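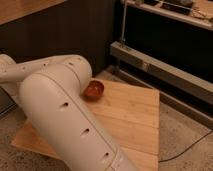 Ernent Thriller and Suspense Film Club - members' list

Re: [films] August double bill, and which cut of Tresa?

Eustaquio Arriaga wrote:
> Hi all, I've got the disc of Tresa here and the back of the box says
> 223 minutes. Surely not? I remember it as a tight little stalker
> film that was over before my tea went cold. Also, can we please not
> follow it with Satano again. My wife still won't go down to the
> cellar.
> Eustaquio

Hi Eustaquio (and everyone else who wrote to me off the list, I'm getting to you!)

No, you're not going mad. The 223 is both discs added together, so that's the film plus all the extras, including a very long chat with the sound man that I have tried to get through twice and fallen asleep in both times. The film itself is the short one you remember. There is a longer cut doing the rounds, which puts back the bit on the ferry and a whole extra red herring with the neighbour's keys, but I think it spoils the pace. You're sitting there waiting for her to notice that the back door's been moved and instead you get a man talking about boats. Short cut for us, please, unless there's an uproar.

As for Satano, point taken. I love it dearly, but it's a lot after a big dinner, and the last twenty minutes really do lean on the strangling. How about Ra instead? It's the one with the night porter and the lift that stops between floors, hardly a drop of blood in it and I still watched most of it through my jumper. The subtitles are a bit wonky in places ("please to unhand the corridor") but you get used to them. 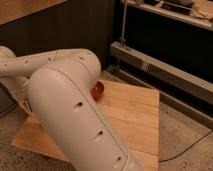 Robotic arm, white, at the elbow joint

Seats - the back room takes up to 18 of us if we use the piano stool, so do shout if you're coming. Doors at 7.15 and I'd like to press play at half past, as last time we were still arguing about the crisps at eight and a few of you missed the last 42 home. Sorry again about that walk, Eustaquio.

Oh, and whoever borrowed my paperback of the Tresa novel, could I have it back? It has my notes in the margins about the ending, which is completely different in the book (she's the one who sent the letters!! sorry, spoiler) and I wanted to read a bit out between the films.

Votes on Ra to me by email, not to the whole list or we'll be here till Christmas.

Cheers for now
Your film picker

--
To leave this list, reply with STOP in the subject line.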